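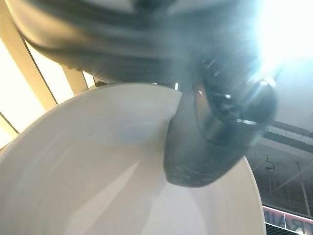 *Wrist camera, grey finger on the rim of the white dish.*

2024-04-26

Long day on the grippers. I wanted to get through both sets of fingers before going home and managed it, though the second set got less time than the first.

Started with the Pralla fingers, the dark grey ones with the blunt tips. Abimbola had left them fitted last night, so all I had to do was check the screws and run the open and close routine. The left one was a touch slow on the first few cycles and then settled. I wrote that down in case it comes back. The Danladi pair went on after lunch. They are longer and softer and have a lip on the inside that is meant to get under thin edges.

The job was the same for both: come down over the rim of a dish, close, lift it clear of the table, hold, put it back. We chose dishes because Jisora keep asking for them. They have a kitchen line they want to try in September and they don't much mind how it gets done so long as nothing is chipped.

Pralla first. Good firm hold when the finger lands properly on the rim. When it lands too far in, the tip skates along the curve and the dish swings round underneath it. I had two drops, both from low down, no breakages. Dropping the closing speed helped more than raising the force, which is the opposite of what I wrote in the plan. I should go back and change the plan.

The tips are marking up. There are pale specks and scuffs on the face now and I can't tell whether they are wear or glaze from the dishes. I rubbed at one with a cloth and it stayed. Abimbola thinks the surface coating is too hard for crockery and that we should ask Pralla for the next grade down. I said I'd email them and I haven't yet.

The Danladi fingers were kinder to the dishes and worse at nearly everything else. The lip does get under a plate, I'll give it that. But they bend when the weight comes on and the plate droops at the far side, so by the time the arm reaches the rack it is at the wrong angle and catches the slot. I tried stiffening the grip and the bend just moved further up. They would be fine for bowls, I think. I only had time for seven bowls and they all went in.

The wrist camera is the bigger headache. It is the small one from Trunum and it sits so close that one finger can take up a good part of the picture. With the arm turned so that it looks upwards, the light comes straight in and everything near the top right goes to white haze. The steel pin on the finger throws flare as well. The rim finder needs a clean edge between dish and background, and when the background is as bright as the dish it gives up or, worse, picks the wrong edge and is sure about it.

I tried a shorter exposure. That calmed the glare and lost the shading on the dish, so no gain. Then I dabbed matt paint on one of the pins, only a thin coat, to see whether it kills the flare. It was still tacky when I left. We also talked about moving the camera back along the bracket. Abimbola doesn't like it because the cable is already tight there, and she is the one who has to re-route it, so I didn't push.

Log for today is at 1124 frames. I'd set 200 as the least I wanted from each set of fingers and both are past that. Most of the fast moves are smeared across the top where the gripper body comes through, and I'll throw those out before passing anything on.

Had a short call with Jisora at four. They asked which gripper was better and I said Pralla for plates, Danladi for bowls, ask me again next week. They weren't very pleased with that. They want one.

Tomorrow: look at the painted pin. Email Pralla about the softer grade. Swap the left finger for the spare and see if the slow start goes with it. Bring a better cloth.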